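Unit 6: Founders, Houses and the Stories They Tell
Course notes, revised 9 May 2022

Read these notes before the Fosgate chapter in the course reader. They assume you have done the unit on pilgrimage and can tell a monastic rule from a devotional manual.

1. The founding story

Nearly every religious order has one. A teacher arrives, a handful of followers gathers, a piece of land is given, and a house goes up. The Bresside community tells it this way, and so does the Adow brotherhood, and the two accounts are so close in places that you should be suspicious of both. I don't say that anyone lied. People who write down a founding usually do it late, for readers who already live in the house, and they know what such a story is supposed to sound like.

Ask of any founding account: who wrote it, how long afterward, and who paid for the printing? For Bresside the answers are a house secretary, 14 years, and the house itself. Textbooks still repeat that account as if it were a diary.

2. Numbers

The Adow register claims 395 members by the end of its first decade. Older surveys copy this figure without comment. The register counts anyone who took a first blessing, including visitors who stayed for one festival and children carried in by their parents. It has no column for people who left. If you want to know how many monks lived under the rule in a given year, the kitchen accounts are a better guide, and they suggest around two dozen. Kitchen accounts have their own problems (guests eat too), but they were kept by people who had to buy the rice.

3. Sorting by type

Scholars like to place orders in boxes: contemplative or active, reforming or conservative, native or imported. The Chowdary scheme uses 2 main classes with subtypes under each, and you will meet it in most of the reading. Learn it, because the authors we read take it for granted. I would not lean on it much further. The Bresside house ran a dispensary and a school while its own rule called it a place of silent retreat. Which class does it go in? The usual reply is "mixed," and once half the cases are mixed the scheme has stopped doing any work.

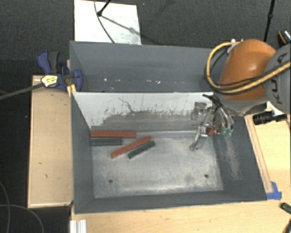
Fig. 1. Red and green blocks in a divided bin.

4. Service and its audience

Annual reports from active orders list patients treated, meals served and pupils taught. Much of this work was real and some of it was remarkable. The reports, however, were also sent to donors, and donors wanted to see growth. Compare the printed Fosgate reports with the letters in the reader's appendix. In the letters the school is short of teachers and the roof leaks. In the reports it is flourishing. Both sets of papers come from the same office.

Don't swing too far the other way. Private letters are written to get something as well, and a man asking for roof money has his reasons to mention the leak.

5. For discussion in September

Bring one founding account from any tradition, no longer than a page. Mark each claim that only the order itself could have known. Come ready to say which of those you would keep in a history and on what grounds.

Reading: Fosgate chapter, first half; Adow register, preface only.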